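Notes on Desk Equipment: The Stapler

This entry continues the series on the contents of the home office in Firkton. The previous entry dealt with envelopes and drew more correspondence than expected, most of it concerning gum. Readers who wrote about window envelopes will receive a separate reply.

The home office occupies the smaller of the two back rooms and has been in regular use since the author left the Nukness branch of Gill, where he was responsible for outgoing paperwork. In that position it was customary to staple 133 packets before the noon collection. Household requirements are more modest. They consist of utility statements, the minutes of the Fidon walking club, tax records, and a quarterly newsletter that is still distributed on paper at the request of its members.
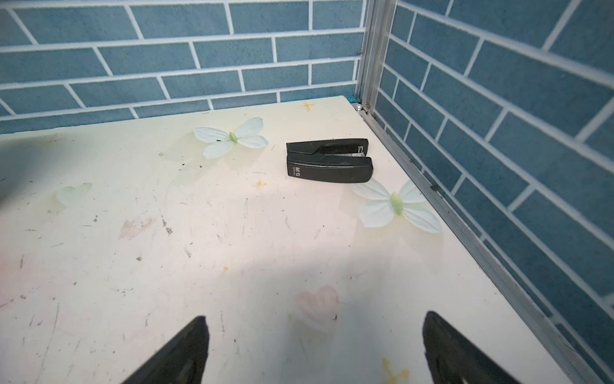
The following practice has been adopted for all papers leaving this desk. Sheets are squared on the long edge first and the short edge second. The staple is placed in the upper left corner, parallel to the top of the page. A diagonal staple is acceptable for material that will be read and discarded, but it is not used for anything intended for the binder. Packets for the binder receive no staple until the holes have been punched.

Staples are purchased in one size only. Mixed boxes were kept in this household for several years and resulted in repeated jams, as well as one bent channel that could not be straightened. A strip should be loaded whole where possible. Short ends of strips are kept in a lidded tin and used up in December, when the newsletter is at its thinnest and a jam is least inconvenient.

Removal deserves equal attention. The author does not pull staples with a fingernail or a butter knife, although both methods have been observed in otherwise orderly homes. The legs are lifted from the back of the packet, and the staple is then drawn out from the front. Before any packet goes to the shredder or the scanner, the corner is checked with a fingertip. Old staples go into a jar with a screw top.

The placement of the stapler has been the subject of some disagreement. Mr. Murray Boychuk, who succeeded the author as secretary of the walking club, maintains that it belongs in a drawer with the scissors and tape. The author's view is that equipment used daily should remain on the surface, within reach of the writing hand. A black stapler on a pale tabletop printed with white flowers and pink hearts is easy to find, and no drawer offers a comparable advantage. Mr. Boychuk has been informed of this position and has not altered his own. 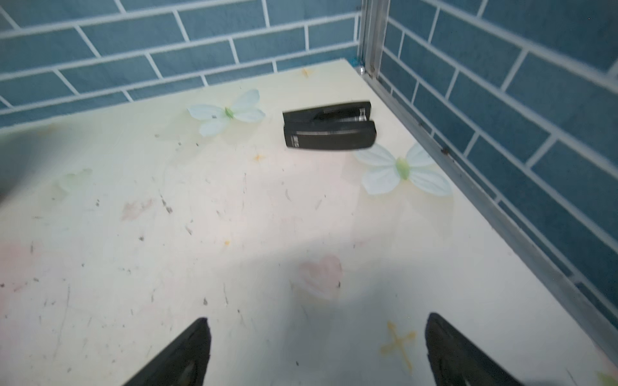

Printed surfaces require a word on care. Scratches and small dark specks become part of any working table in time, and the author does not attempt to polish them out. Two of the white flowers, with their green centers, remain easy to make out in spite of such wear, though a third is faint. Loose staples should be picked up before the surface is wiped, as a staple dragged under a cloth will leave a line. A damp cloth followed by a dry one is sufficient. Abrasive powders are not used in this room.

Two questions from the last entry remain open. The first concerned the storage of carbon paper, on which the author has no recent experience and would welcome advice. The second asked whether a packet of 97 pages may be stapled at a desk of this kind. It may not. Such packets should be divided, or secured with a binder clip and a cover sheet stating the number of pages.

The next entry will address paper clips, including the larger sizes. Comments may be left in the usual place and are generally answered in the evening.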